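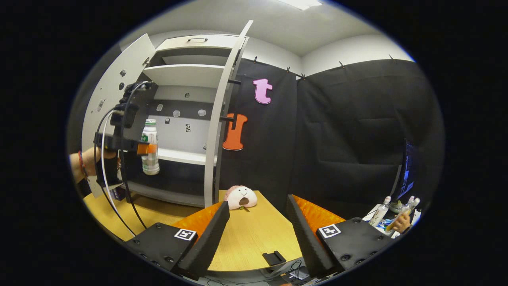 A light wooden tabletop with a pale yellow finish, and a small plush toy on it.

Wood table tips that I no longer believe (and a few I still use)

Every few months the same list of table remedies goes around again, usually with mayonnaise near the top. I've kept house with wood tables for 44 years and I have tried most of what's on it. My results don't match the list very well.

White rings
Mayonnaise does something, I'll grant that. You leave it on the ring overnight and in the morning the ring is fainter. Plain petroleum jelly did the same job on the other half of the same ring, smelled better and cost less. Toothpaste I would skip. It's an abrasive, and what you get is a dull patch exactly where the ring used to be. A hair dryer on low, held well back and kept moving, has done more for me than either one. Stop if the finish starts to feel soft.

Walnut on scratches
Rubbing a walnut over a scratch darkens it. On a brown table that looks like a repair until the oil wears off. On a pale table you now have a dark scratch. A wax stick in the right shade costs a few dollars. Test it on the underside first.

Vinegar and oil
I don't know who decided furniture wants salad dressing. If your table has a varnish or lacquer on it, the oil can't get into the wood. It sits on top and collects dust. A damp cloth, then a dry one, is what I do, with one drop of dish soap for anything sticky.

Special polishes
I bought the Tulliler table balm because a neighbor swore by it. The can says to let it sit for 90 minutes. I did one end of the table that way and wiped the other end after 7, and a week later I couldn't tell you which was which. Brallow spray left a nice shine and a slippery top, so plates slid. I gave away the rest of the can.

Crayon and marker
Warm soapy water first, always. Crayon often lifts with a plastic card if you go slowly. Melamine sponges do take off marker, but they're very fine sandpaper and will cut the gloss, so use one only where you can live with that. Rubbing alcohol can eat some finishes. The lists never mention it.

Felt pads
These I do believe in. Put them under lamps, bowls and anything ceramic. The stick-on kind falls off chair legs by November if you put it on in summer, whatever the package promises. The Plelari ones with a little nail in the middle have stayed put.

Sunlight
Pale wood tends to yellow or darken near a window. Move the centerpiece now and then or you'll have its outline for good. I've seen a "UV blocking" wipe advertised for this. I'd close the curtain.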